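Vider le garde-meuble

J'ai rendu en septembre la clé du box que je louais depuis mon déménagement. Cela faisait longtemps que je repoussais. Je note ici comment ça s'est passé, parce que plusieurs personnes m'ont posé la question après mon billet sur les cartons.

Au départ, le box devait servir trois mois. J'avais quitté l'appartement de la rue Collura pour un logement plus petit, et tout ne rentrait pas. J'ai signé chez Trastero, au bout de la zone d'activité, pour le plus petit volume disponible : 6 mètres carrés, une porte roulante orange, un cadenas à acheter sur place. Je me disais que je trierais au printemps. Le printemps est passé, puis l'été, et le prélèvement est devenu une ligne du relevé que je ne lisais plus.

Ce qui m'a décidé, c'est une lettre. Le loyer passait à 190 euros par mois. J'ai sorti la calculatrice et j'ai additionné les meubles que je gardais là-bas, au prix où ils se vendent d'occasion. Le total n'atteignait pas deux mois de location. J'ai résilié le soir même, avec un préavis de 40 jours.

J'y suis allé le matin, tôt, avant l'ouverture des bureaux. Il n'y a pas de chauffage dans les couloirs et la lumière s'éteint toute seule si on reste trop longtemps accroupi. J'avais prévu de tout ouvrir sur place. C'était une erreur : on ne trie pas bien debout dans un couloir, avec un diable en travers. À la troisième visite, j'ai changé de méthode et rapporté les cartons chez moi, deux par deux, en m'interdisant d'en reprendre avant d'avoir vidé les précédents.

Les livres sont partis les premiers, et sans peine. J'avais gardé des manuels de droit périmés, des guides de voyage, un atlas de la vallée de la Moselle acheté pour des vacances à vélo qui n'ont pas eu lieu. La librairie d'occasion en a pris un tiers. Le reste est allé au conteneur de la déchetterie, ce qui m'a moins coûté que je ne le pensais.

Les vêtements ont pris plus de temps. J'avais mis dans des housses des manteaux que je croyais de saison, et je ne les avais pas réclamés une seule fois en deux hivers. J'ai installé un portant dans le salon et j'y ai tout accroché, pour voir l'ensemble au lieu de fouiller. Ce qui n'avait pas été porté au bout de deux semaines partait. J'ai fait une exception pour une veste de mon père, trop large aux épaules, que je ne mettrai pas davantage ici que là-bas.

Restait le buffet Lytvynenko, du nom de l'ébéniste qui l'avait vendu à ma grand-mère. Il est lourd, il est foncé, il ne passe pas dans ma cage d'escalier. J'ai demandé dans la famille. Ma cousine l'a pris, à condition que je paie le transport. Le camion est venu à sept heures et, le temps que je signe le bon, il était chargé. Je n'ai pas eu de pincement particulier. J'en ai eu un, en revanche, pour la boîte de câbles, que j'ai rapportée entière et qui se trouve maintenant sous mon bureau.

L'état des lieux a duré cinq minutes. L'employé a passé la lampe dans les coins, noté une éraflure déjà signalée à l'entrée et coupé le badge. La caution est revenue le mois suivant.

Je n'ai pas fini pour autant. Il y a encore un carton de papiers dans l'entrée — des factures, des bulletins de salaire, des courriers de syndic — et je ne sais toujours pas combien d'années il faut garder quoi. J'y passe une heure le soir, quand j'ai le courage. Pour les vêtements, le portant reste en service, et je remets dessus ce qui me fait hésiter.
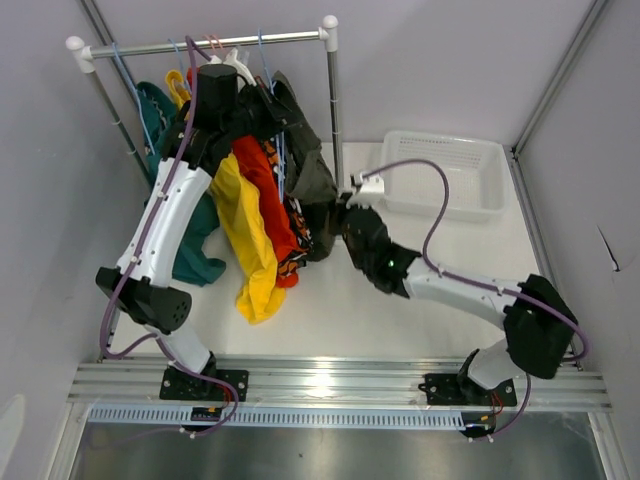
Jolanta Nowakowski
Pour les papiers, les bulletins de salaire se gardent jusqu'à la retraite, ne les jetez surtout pas. J'ai vidé un box du même genre l'an dernier et j'avais tout mis au recyclage d'un coup, je l'ai regretté au moment de reconstituer ma carrière. Et vérifiez que l'assurance du box a bien été résiliée avec le bail, chez moi il a fallu un courrier à part.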